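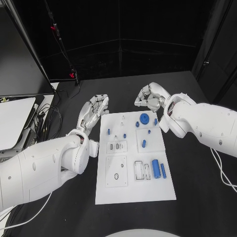
July 15, 2025
Prapai Sangkhawat, Skuddale workshop

Fit and layout check on the blue set, second pass. The purpose was to settle the clearances before Urkthorpe cut any more acrylic, and to decide whether the present positions on the white board are worth keeping. The large flanged part stays near the top centre, with the small upright cylinder to its right, and the tall stuff goes in the lower right, the thick cylinder next to the slender one. I am keeping that pair together for now. They stand to much the same height and differ mainly in thickness, so a mix-up between them is obvious at once, whereas a mix-up between the small pegs is not. The black tabletop does no harm either. A dropped blue peg is easier to find on it than on the old grey bench, though a dropped clear piece is still a nuisance.

Conditions. Room at 68 % relative humidity when I started, which is higher than I like. Window shut, heater off. Parts left in the room overnight with the lid off the tray. No cleaning other than a dry cloth. I did not use the solvent wipes on anything clear after what they did to the Thepsuriya samples in November (fine crazing at the cut edges, visible under the lamp the next morning).

Method. Each blue part measured with the digital calliper at the bottom, middle and top, turned a quarter, measured again. Holes checked with the pin gauges, smallest first, stopping at the first pin that needed a push. Calliper zeroed between parts. The whole pass took 43 minutes, less than last time, mostly from having the gauges laid out in order beforehand.

Results, pegs. The small pegs are consistent along their length, apart from a slight flare at the foot on the thinnest one. The flare is enough to make it stick on the last part of its travel and then stand a hair proud. I took it back with fine paper on a flat plate, rotating it by hand, and it now seats under its own weight. The tiny peg is within limits but awkward to hold against the calliper jaws. I do not trust the repeatability there and have put a question mark beside it on the sheet.

Results, cylinders. The thick one is good. The slender one is very slightly oval, the difference being larger than calliper error but smaller than the clearance, so it goes in whichever way round it is offered. Left alone. If we ever tighten the hole it will need remaking.

Results, flanged part. The wide base sits flat and does not rock when pressed at the rim. The hub is concentric as far as I can tell by turning it against the square, no visible gap opening or closing. Steps are clean. There was a burr on the inner corner of the lowest step, removed with the scraper. I would still like a proper runout figure, but the indicator stand is at Gredard and will be until they finish with it.

Acrylic. This is where the trouble is. The clear pieces have the usual laser taper, so a hole that passes the pin from one face will refuse it from the other. Several pieces had been put back the wrong way up at some point. You cannot see this by looking. I have marked the underside of each with a small dot of wax pencil near a corner. Please do not wipe the dots off. Please also do not replace them with marker, which bleeds along any scratch and then looks like a crack.

Edges: two corners were sharp enough to catch a cloth. Eased with the deburring blade, then flame left well alone. Flame polishing looks tidy and puts stress into the edge, and we have enough of that already.

Board. Flatness checked with the long straightedge on both diagonals. Light shows under the middle on one of them, very little. Pressing the middle by hand takes it out, so it is bow and not a high spot on the bench. I tried it turned round and the light stayed with the board. Storing it flat under weight for a week may help. Leaning it against the radiator cabinet certainly has not.

Clearance. Agreed with Urkthorpe by phone that the hole size for the small pegs goes up by one step and everything else is left as drawn. Their next sheet is to be cut with the protective film on both faces. I asked for the top face to be marked on the film as well. They said yes, but it is not on the written order, so it needs adding.

Left to do:
- repeat the tiny peg with the micrometer, 2 readings at least
- runout on the flanged part when the stand is back
- leave the parts 30 hours at lower humidity and remeasure the slender cylinder only
- add face marking to the Urkthorpe order
- new label for the tray lid, the old one still gives last year's sizes

Nothing else was altered. The sheet is in the blue folder, with the previous readings kept in the left-hand column.

Comments

M.T.: Which grade of paper on the thin peg? I have one with the same flare and went too far with 400.

P. Sangkhawat: 800, used dry. Measure every few turns. It goes quickly at the foot.

Gredard bench: Stand is free from tomorrow lunchtime. The magnetic base is weak, bring a clamp.

K.: I wiped a dot off one of the clear pieces before reading this. It is on top of the tray with a note on it.

P. Sangkhawat: Thanks. Regauged and marked again.

Contact the workshop | © 2025 Skuddale | Back to top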